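Workshop notes: block stock and storage

The offcut blocks held in the side store have been re-sorted for the coming term. Stock now stands at 3,000 pieces across 16 crates, following the delivery from Vashisht. Geeta Mittal has updated the shelf list, and the old card index has been withdrawn.

Colors are as before. Red-brown and dark green remain the two main groups and are issued together for the layout exercises. Blocks with split ends or lifted paint go to Renu Rastogi for sanding. Anything shorter than the gauge on the store door is scrapped.

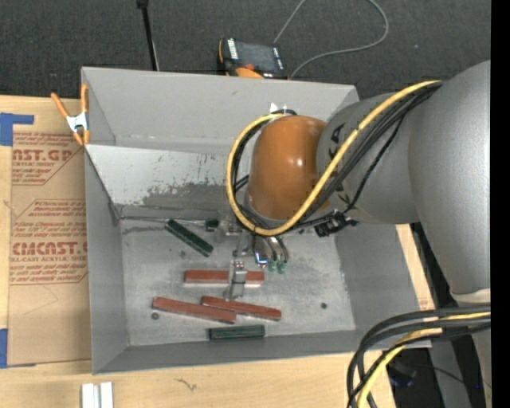
Orkatby, April 2019

Long, narrow blocks are laid out on the floor of the gray bin, three of them reddish-brown and two dark green. An open-topped bin of this size suits small issues. The blocks lie flat in one layer, and the color of each can be read from above without turning anything over. For larger issues, use the crates.

Members have asked about scuffing. Marks on a bin floor are cosmetic and do not affect the blocks. Grit does, particularly on the green paint, which is softer than the red-brown. Bins should be tipped out and wiped with a dry cloth before reloading. Solvent cleaners should not be used on painted stock.

Bins are to stand on a table when in use, fully supported at all four corners. A loaded bin left overhanging will rack slightly, and the walls do not always return to square. The store has eight bins in good order. One more is with Sushil Solanki for straightening and will be back on the rack when the rim has been dressed.

Return sheets need the crate number and the color group – the piece count is optional for part crates. Crate 191 keeps its old number for now and should be entered that way. Replacement labels from Conent are in the top drawer by the sink. Requests for extra green blocks should reach Geeta before the November order is placed.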